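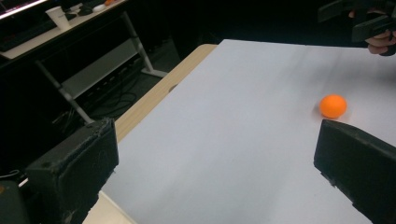 ## Re: [Borkel-tables] White paper on the table, and the bin question

From: Selvaraj Pathirana
To: Borkel-tables list
In reply to: Joanne Sowerby

Dear Joanne, dear all,

Thank you for your message and please excuse my slow answer. I wanted to try the table again before writing, and in May our room is in use almost every evening. I leave your text here so that the others don't need to search for it.

> Hello everyone,
>
> I have inherited the ball-and-bin table at our end, and I have some beginner's questions. I hope they haven't all been answered before I joined.
>
> First, the ball. Ours is a small orange one, nice and light, but the table is a brown varnished thing with a strong grain and under our lamps the ball gets lost on it. Selvaraj wrote some time ago that he covers his table with white paper. Is it one sheet or several? How do you stop it creeping? Ours was on the floor before we had finished the first round.
>
> Second, the bin. We have been using a washing-up bowl. It is round and it moves whenever the ball touches it. Would a rectangular one be better, and does it matter how high the sides are? I saw some in the Rathnayake shop but they are sold in packs and I don't want to buy a whole pack of the wrong thing.
>
> Third, where do you put the bin? We have had quite a heated discussion about this. One side wants it in the middle and the other side wants it at an end.
>
> I should say that our table is not quite level and there is nothing I can do about the floor.
>
> Best wishes,
> Joanne Sowerby

I will take your questions in the same order, with one extra remark about the level at the end.

### The paper

One large sheet. I tried it with several sheets first and I don't recommend it. Where two sheets meet there is always a small step, even if you press it very well, and a light ball finds the step each time. It either stops there or it turns and follows the join like a tram. With one sheet it can still stop in a strange place, but then at least the reason is somewhere else.

I buy a roll of 50 metres, plain white, not glossy. Glossy paper gives a bright spot from the lamp, and the spot is worse than the wood grain you complain of. On the matt paper you see the ball and under it a soft shadow, and the shadow helps more than I expected. You know at once whether the ball is lying on the table or is in the air a little.

Our sheet does not reach the table edge on every side. On the left there is a band of the light wood left over, which is wider near you and looks narrow at the far end. I used to cut the paper exactly to the table, and I gave it up. A visible strip of wood is useful as a border. If the ball is on wood, it is out. We have no more arguments about a line drawn with pencil, and the pencil also made the paper grey after a short time.

Please look at the edges of your sheet before you start. Ours has a small dark notch, a half round shape, at the left side near the middle of its length. It does no harm in that place. If you have such a thing in the playing part, I would turn the sheet round or cut a new one.

About the creeping: I suppose that you fixed only the corners. I did the same. The paper then lifts in the middle of the long side, somebody's sleeve goes under it, and everything travels together. I now put the tape along the underside, first on one long side, and then I smooth the paper with the flat of my forearm towards the other side and fix that one. For this you need two people, and the second person has only to hold and not to pull. The tape is Zisteck, the low-tack kind. The stronger kind took off some of the finish from our table and I had an unpleasant conversation about it.

When the paper has been rolled for a long time it wants to roll again. Lay it out the evening before with the curved side down, and put books on the ends. I know it sounds like too much trouble for a ball. But if you do it in the morning in a hurry, you will have a hill in the middle of the table for the whole day.

### The bin

Yes, take a rectangular one. We have white plastic, with smooth walls which are not shiny, and with rounded corners. The walls become a little narrower towards the bottom and the bottom edge is round too. 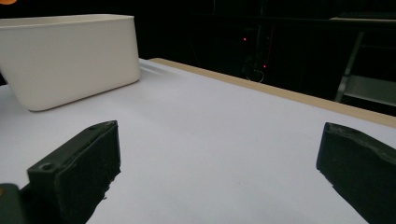
The straight side gives the ball something clear to meet. With a round bowl the ball goes away at an angle that depends on where exactly it touched, and beginners find this unfair. With a flat wall they learn quickly what will happen.

A few things which I would check in the shop, if you can take one out of its pack:

- The bottom should sit flat. Put it on a shelf and press one corner after another. If it rocks in the shop, it will rock on your table.
- The rim should be thin and without a wide lip. A ball can rest on a wide lip, and then you need a rule for that also.
- A handle slot is good to have. Ours has one cut out near the rim. You can lift the bin with one hand and pour the ball out. But look how low the slot is, so that the ball can't come out through it when you carry the bin.
- The weight. I put ours on the kitchen scale and it was 258 grams. A lighter one would move as your bowl does. If you have already bought a light one, a folded cloth inside it is enough, and it makes the ball quieter too.

About the height of the sides I can't give you a rule. It depends on who is playing. If people sit, they can't see inside a high bin and must judge only from the sound. Sitting low at our table I see the front wall and a thin part of the rim and nothing of the inside. For adults this is a pleasant difficulty. For children I would choose a low one, or let them stand.

Do I like white for the bin as well? I have doubts. White bin on white paper looks calm, and the orange ball is then the only strong colour on the table, so everyone's eye goes to it. On the other hand the lower edge of the bin is difficult to see in weak light. The shadow at its side, a bit blue and grey, is often what tells me where the bin ends. Somebody on this list, I think from the Prevano group, has put a strip of coloured tape around the foot of the bin. I haven't tried it. If that person is reading, please tell us if the tape stays on.

### Where to put it

I am with the people who want it at one side. In the middle, the bin blocks the view across, and both players lean around it. We put the bin on the left half and start the ball on the right of the centre, so there is a free piece of white between them. The next round you can change sides, or change the players' places, as you prefer. We change the places. It takes less time than to move the bin and to quarrel about whether it stands where it stood before.

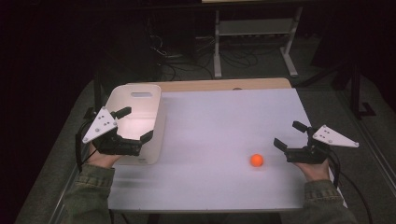
*Bin on the left half of the table, ball to the right of the centre.*

Two more small points on this. Keep the bin a good way back from the front edge of the table, as arms need room there. And keep the far edge free too. On ours you can see the wood along the far side and it is the border that we use the most, because the ball runs that way more than any other. Our floor is grey carpet, so the ball doesn't go far when it falls. If you have a hard floor, I advise you to keep a spare ball in your pocket.

### A table that isn't level

You wrote that you can do nothing about the floor. You can do something about the legs. Put the ball in the centre of the paper, take your hand away slowly, and watch. Do this at four or five places and not only in the middle, as the table top itself may be bent. Then put card under the leg on the side to which the ball runs. One thickness of a cereal box is more than you believe. I began with far too much and spent half an evening correcting my correction.

If after this it is still rolling a little, I would leave it. Turn the table so that the slope goes across the players and not towards one of them. Then both have the same disadvantage.

I would be glad to know what your lamps are. You say that the ball gets lost under them, and I wonder if they hang very low. With us the part of the room behind the table is quite dark and the table is bright, and this works well, but people from another group told me that their eyes became tired. Perhaps we play too long.

If you want, I can cut a length from my roll and send it to you before you buy your own. Please write me the length and the width of your table, and add a hand's width to both.

With kind regards,
Selvaraj Pathirana

PS. On the pack from Rathnayake: ask them at the counter. They opened one for me when I asked politely, and I paid only for two.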